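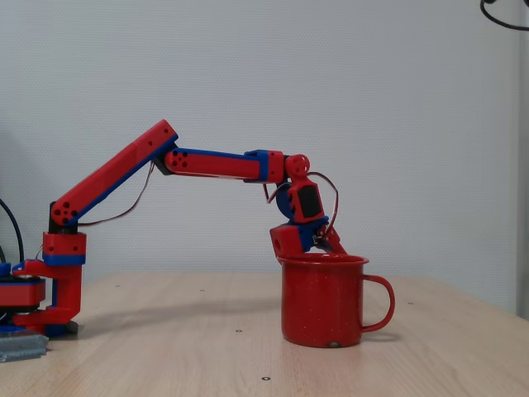
Clovdale 5 – the notes app that minds its own business

Version 5 for Android, phones and tablets
Free to try for 30 days, then one payment, no subscription

Hello! I'm Asif Usmani and I make Clovdale, which is a notes app for people who write a lot of short things down and then want to find them again. Shopping, meter readings, the name of that paint, half a letter to the council. I started it because the app I used before kept moving the search button (three times in one year, I was livid) and I thought, how hard can it be? Quite hard, as I found out, but I've been at it ever since and I still use it every day.

Version 5 came out on 14th January and it's the biggest update I've done. If you already own Clovdale it's a free upgrade and should turn up by itself. If it hasn't, open the store page and pull down to refresh.

What's new in 5

Search as you type. The old search waited for you to press the button and then had a little think. Now the list shrinks with every letter, and it looks inside checklists as well, which people have been asking me for since version 2. My own collection is just over 900 notes and it keeps up fine on a fairly tired old phone.

Folders inside folders. I held out against this one for ages, I'll admit. I like tags. But so many of you wrote in that I gave way, and now I've got a House folder with a Boiler folder in it and I'm very pleased with myself. You can go five levels deep. Please don't.

A proper dark theme. The old one was a sort of murky grey. You now get a choice of grey or true black, and it can follow your phone's setting or stay put.

Home screen widget. It shows one note of your choice, and you can tick things off without opening the app. Long press to resize it. On some phones the text goes a bit small at the narrowest size, and I'm working on that.

Sharing into a note. Send a link or some text from any other app and Clovdale asks which note you'd like it added to, or makes a new one. It used to make a new one every single time, and I ended up with a whole string of notes called "Untitled". Sorry about that!

What it's always done

Notes are saved on your own device as you type, so there's no save button. You can pin a note to the top, give it a colour, lock it with a PIN or fingerprint, and set a reminder on it. Deleted notes sit in the bin for 30 days before they go for good. There's an undo arrow at the top that remembers your last 100 changes in each note, and it's still there after you close the app and come back.

No adverts, no account needed, and you can use the whole thing with the internet switched off.

Sync

Sync is optional and off to begin with. If you turn it on, your notes are encrypted on your phone first and then go through Enditz, who look after the server side for me. You pick a passphrase when you set it up. Write it down somewhere that isn't Clovdale! I can't reset it for you, and neither can they, and I get a sad email about this most months.

Up to five devices can share one set of notes. If you edit the same note on two of them while one is offline, you'll get both copies side by side and can choose which to keep.

Moving from another app

Clovdale can bring in notes from Kondach and Ifans, plus any folder of plain text files. Go to Settings, then Bring In, and choose the file you exported. Kondach notes keep their dates and tags. Ifans doesn't put dates in its export, so those notes will all be marked with the day you bring them in. Pictures come across from Kondach only for now.

Going the other way is just as simple. Settings, then Take Out, gives you a folder of ordinary text files that anything can open.

What you need

Android 10 or later. The download is small (roughly 30 MB) and it runs on tablets, where you get the list and the note next to each other if you hold it sideways. There's no iPhone version and I'm not planning one at the moment, as it's only me here.

Known problems

The reminder sound sometimes plays twice if you've snoozed it. The widget forgets its colour after a restart on a few phones. Very long checklists can jump to the top when you tick the last item. The first two are fixed in 5.1, which I hope to have out in February.

Getting in touch

Use Settings, then Write to Asif. It comes straight to me and adds your app version and phone model at the bottom, so leave those in if you're reporting a bug. I answer everything, though it can take me a few days after a big update. Ideas are welcome too, and the next thing on my list is printing.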